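The club said the Ilo crossing would be the cleanest race of the year. I had heard that in Salletti too, where the lead boat got lost.

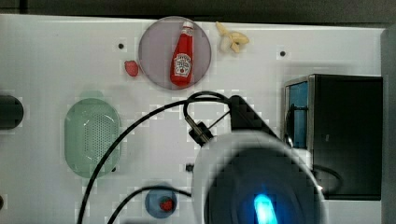
LUTIDCOMBE, May - They put 302 of us on the shingle at 7 and promised flat water. It was not flat. The man from Karagiannis, who paid for the caps, told us the chop would "settle itself." I asked him when he had last swum in it. He looked at his shoes.

By the second buoy I had swallowed over a pint of harbor. Three swimmers passed me on the wrong side of the marker, and the kayak waved them on.

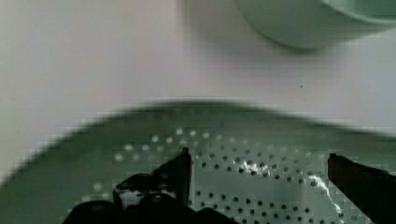 The Results

They had me ninth. One of the three was given second place and a ham. I filed a protest, two pages - the desk took it politely and put it under the ham.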